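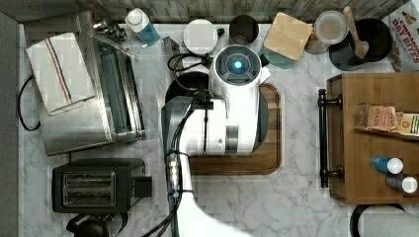
The club's arm over the cutting board, with the toaster oven to the left and the tea tray to the right.

Setting Up a Kitchen Counter for Student Arm Work

These notes are for members of the Enareo student robotics club who run their project sessions on a home kitchen counter. They cover the counter, the cables and the cleanup. Software setup is in the Rondonuwu project handbook and is not repeated. Last revised January 2022.

Leave the counter populated

The Rondonuwu task list calls for a working kitchen. Do not strip the counter down to bare stone before a session. Leave the toaster, the canisters and the tea where the household keeps them, and remove only glass that stands taller than the wrist, knives, and anything with an open liquid in it. Caps go on all bottles. Small bottles that tip easily can be laid on their sides on a tray, where a bump will not send them to the floor.

Fix the work area first

Choose one cutting board and use it for the whole session. The board is the work area, and every pick and place starts or ends on it. Put a damp dishcloth or a piece of rubber shelf liner under it. A board that slides half an inch between runs will spoil the comparison, and the log will not show why. Mark two adjacent corners on the counter with painter's tape. Painter's tape comes off polished stone cleanly if it is removed the same day. Left for a week in August, it took a plastic scraper and rubbing alcohol. On marble, skip the vinegar, as acid etches the surface.

Cables

Run the arm's cables along one side only and clip them. Spacing of 8 inches between clips is adequate on a straight section; use less near a joint. Leave a service loop at each joint large enough for full travel, then move the joint by hand through its range with the power off and watch the loop. It should not go tight or catch on a clip.

Appliance cords are the more common problem. Push them to the back of the counter. A cord that loops out over the side will be hooked sooner or later. Unplug every heating appliance before the arm is powered. The toaster oven in particular should be off and cool for at least an hour if a towel is going to be kept on top of it, and the towel comes off again before anyone cooks.

Power

Put the arm supply on its own outlet. An electric kettle can draw close to its full rating the moment it is switched on, and a 2000 watt load does not belong on a shared 15 amp, 120 volt circuit under any conditions. If someone wants tea, stop the run, park the arm, and boil the water in another room.

Lighting and surfaces

Veined stone and chrome both produce false edges for a vision system. Close the blinds on the sunny side and use the ceiling light. Wipe the board dry, as a wet patch reads as a separate object in the Fodine tracker.

Practice objects

Fitriani Wuisan's list for beginners is a wooden spoon, an empty canister with a lid, and a sealed tea packet. Tea packets are harder than they look. The foil kind slips and the paper kind creases, so replace them after eight picks. For the Flandotbridge meet, entries must use unopened packets.

Cleanup

Park the arm, cut power, then wipe the gripper pads with a barely damp microfiber cloth. Do not spray cleaner toward the wrist. Wash the board with dish soap and stand it on edge to dry. Food that has been handled by the gripper is discarded.

Report damaged clips to Maysoun Nasrallah before the next session. Spares are in the drawer labeled 2.

We use cookies to remember your preferences and measure site traffic. By continuing to browse you accept our cookie policy. Accept / Manage settings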